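Section 6. Setting Up Your Conflict Map and Alerts

Welcome to the fun part! By now you have Flumada installed and your reader account confirmed, so you can start building a map that follows the fighting, the ceasefires and the front lines you care about. The first map takes a little patience. The second one goes fast, and by the third you'll be arguing with yourself over border colors.

Before you start

You need your account name, a working connection and the region pack for the area you want to follow. Flumada ships with 113 region packs, and each one holds town names, roads, rivers and the older spellings that still turn up in wire reports. Packs are updated separately from the program, so look for the small arrow next to the pack name and click it if it's lit.

Creating the map

1. Open the Maps panel and choose New Conflict Map.

2. Pick your region pack. If the fighting crosses a border, hold Shift and pick both. The two packs will be joined along the shared border, and you can move between them without reloading.

3. Type a name for the map. Short names are best, as long ones get trimmed in the alert bar.

4. Set the start date. Everything dated earlier goes into the Background layer, which you can switch on whenever you want the history.

5. Choose your sources. Turn on at least two that don't share a wire service - you'll see right away how differently the same battle gets reported!

6. Click Build. A large region with a long history can hold a lot of entries (the Suvedov sample map has 2,437), so let the bar reach the end before you touch the timeline.

Note: The Suvedov sample map is a practice set. Its towns and battles are made up for training, so please don't mix its entries into a live map.
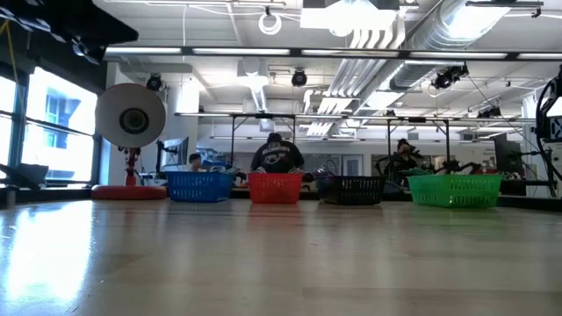
Two separate entries for one clash are correct when the sources disagree on the place, writes Muñoz in the margin notes of our test copy, and I'd leave them alone until a third report comes in. I merged too early in September and lost the entry that had the right village. Undo won't bring it back once you close the map.

Good advice, and the reason Merge now asks you twice. If you do want to merge, right-click the older entry, choose Merge Into, and select the newer one. Both source lines are kept, along with both casualty figures. Flumada never averages figures. It shows the lowest and the highest with the name of whoever gave them.

Setting the confidence level

7. Open Map Settings and find the Confidence slider. It runs from 0 to 100 and starts at 75.

8. Leave it there for your first week. Lower settings let in single-source reports, and on a busy front that means a flood of them.

9. To see what's being held back, click Show Waiting. Waiting entries appear in gray on the map and don't set off alerts.

Caution: A high confidence level does not mean an area is quiet or safe. Reports from places under heavy shelling often arrive hours late, or never. Do not use Flumada to plan travel, deliveries or evacuation.

Turning on alerts

10. Draw a circle or a free shape around the area you want to watch. Double-click to close a free shape.

11. Tick the event types you want: ground fighting, air strikes, troop movements, talks, ceasefires, prisoner exchanges. You can have a different sound for each, and the ceasefire chime is lovely.

12. Set quiet hours if you'd like to sleep. Alerts that come in overnight are saved in one list.

13. Click Test Alert. You should see a yellow bar at the top of the map within a few seconds. If you don't, go back to step 10 and check that your shape is closed.

Sharing with a group

Reading groups, classrooms and small newsrooms can all work from one map. Choose Share, then View Only or Can Edit. The Hillville reading group keeps one editor per front and everyone else on View Only - a great setup if your members like to discuss every entry! Changes show up for the others the next time they refresh.

To export the map for print, go to Section 7.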